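Setting up a shared sorting desk for a humanoid robot and an office worker

Applies to: Harnileo desk cell, Jestudetti task software
Written by Ngozi Chukwu, workplace automation
Last updated Oct 2, 2024

Before you start

This page covers the equipment return desk, where accessories come back from loan and are put into a compartment box. The robot places the items. The person at the desk keeps the loan records on a laptop and decides what to do with anything the robot cannot place. Read the whole page before changing a desk that is already in service.

You will need an operator login for Jestudetti, the handheld remote controller, and the name of the person on the desk for that shift. Only Aminu Obi and Stepan Boiko can change reach limits. Everything else can be done by a trained desk worker.

Step 1. Agree on the split of work

Sit down with the desk worker and go through the task list in Jestudetti. Each task has one owner, either Robot or Desk. Do not leave a task set to Both. At the Akpan office we ran with two tasks set to Both through April, and items were logged twice or left unlogged.

The usual split is:

Pick up returned item: Robot
Place in compartment: Robot
Check item against loan record: Desk
Report damage: Desk
Empty full box: Desk

Step 2. Lay out the desk

Put the compartment box in the middle of the desk, in front of the laptop, with the open side up. The worker sits on the far side and the robot works from the near side. The laptop lid faces the robot, so loan records stay out of its camera view.

Phones and chargers belonging to the desk can stay out, but keep them beside or behind the box. Cables need more care. A loop of cable near the box may be read as a returned item.

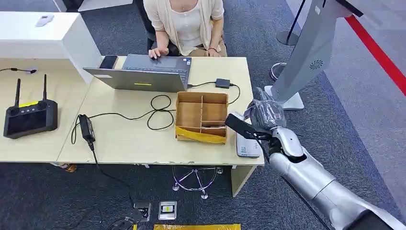

Set the reach limit next. In Jestudetti, open Cell, then Reach, and drag the far line to the rear edge of the box. The arm will then stop short of the keyboard. Save the limit under the desk name - a limit saved under a worker's name is lost when the shift changes.

Step 3. Assign the compartments

Open Cell, then Box, and enter one item type per compartment. Items may be bagged or unbagged. If both kinds are returned, tick Allow wrapped items, and the hand will close more slowly on a bag. Leave one compartment set to Unknown. The robot uses it for anything it cannot match, and the worker clears it.

Step 4. Run the first batch

Keep the remote controller within reach of the operator.

1. Press Start batch.
2. Let the robot place eight items without correcting it.
3. Ask the worker to check each compartment against the log.
4. If two or more items are in the wrong place, stop and repeat Step 3.
5. If the log matches, release the desk for normal use.
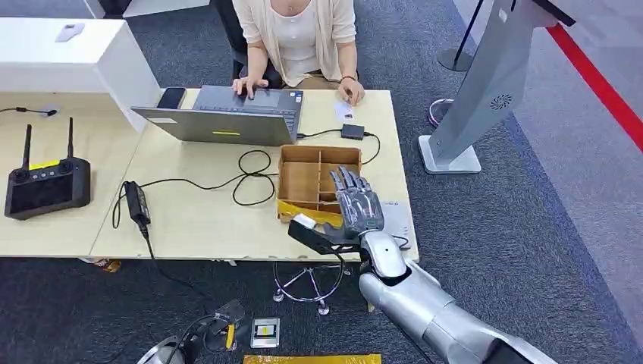
Shared desk, robot hand in front of the compartment box.

What changes for the desk worker

Under the old procedure, the worker stopped typing for every return, got up and sorted the item. Now returns are checked in batches of 11. Ibrahim Adebisi, who planned the rota at Omonero, moved the checks to fixed points in the shift and left the hours as they were. Time on records went up and walking went down. Some workers asked for a standing break to replace it, and five minutes between batches is now part of the standard rota.

The worker may pause the robot at any time and does not have to enter a reason. Pauses are not counted in performance reports. Grigoris Tzanetos had that field removed from the shift export - if it still appears in yours, you are on an old template.

Common problems

Item stays in the hand: check that Allow wrapped items is ticked, then press Release.
Arm stops early: the reach limit was saved for another desk. Load the correct one.
Unknown compartment fills quickly: an item type is missing from the list. Add it under Cell, then Box.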